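Home News Guidance Members Events Contact

Category: Press releases / Robot safety and good practice

Gakum publishes handling guide for small-arm assembly work

For immediate release – Tuesday

Gakum has put out its first good practice guide for shops and teaching labs that use small robot arms on assembly jobs. Free to download. Covers part handling, gripper setup, teach mode, stop buttons and record keeping. It is called the Trolline Guide, after the bench program it came out of, and it replaces the loose set of notes members have been passing round since last November.

The guide is voluntary. It doesn't replace the law, a risk assessment or the arm maker's manual, and it says so on page one.

"People kept asking us for something short they could tape up next to the cell," said Hanne Vestergaard, who led the drafting. "Most of what's out there is written for big fenced arms. A bench arm putting a gear on a shaft still needs rules, just shorter ones."
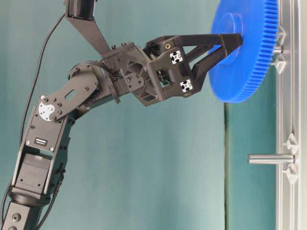
Gear handling at the aluminum frame, gripper closed on the hub.

Main points for members:

Grip on the hub or body of a toothed part, never on the teeth. Set closing force with a scrap part first.

Hands out of the work area before motion is enabled. One person holds the stop button and does nothing else while a new path is being run for the first time.

Teach mode at reduced speed, every time, including for "just a small fix".

Printed fingers get looked over at the start of each shift. Cracks, layers coming apart, worn tips – swap them and write it down.

Cables tied back so they clear every joint through its full travel.

The section on two-arm work got the most comments by far. Draft 2 allowed either arm to move while the other was holding a part. After trials at Gwilliam that was tightened up, and the final text asks for a written handover point.

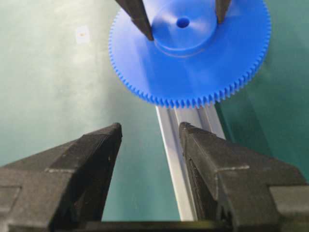
The second arm may come in close but has to stop short and stay open until the first one is confirmed still. Shops can confirm this in software or with a person watching, but they have to pick one and put it in the job sheet. Alper Bayram, who ran the Gwilliam trials, said the wording took longer than the rest of the guide put togther.

"We had three versions of that paragraph on the wall," he said. "The one that went in is the one the operators could repeat back to us."

Clear parts get a page of their own. Cameras can have a hard time with see-through plastic and glass, so the guide asks for a test pick on the real background under the real lights, and a repeat of that test whenever the lights are moved.

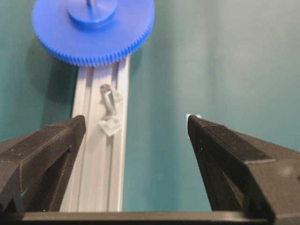
Clear peg and base on the rail, in front of the gear. See section 3, transparent parts.

The draft drew 413 comments from members. Replies to all of them are in a seperate file on the members page. Flultitz has already said it will use the guide for new starters at its training benches, and Birthe Riis is setting up a half-day session for supervisors. Places limited, sign up through the office.

Next up – a short checklist version, one side of paper, then a first review once shops have had a few months with it. Comments on the published text can be sent in any time. Please quote document number 3009.

Press questions: Ashley Mottram, Gakum press desk. Technical questions: Gunnlaugur Blöndal, standards desk.

Contact | Copyright Gakum, all rights reserved | Back to top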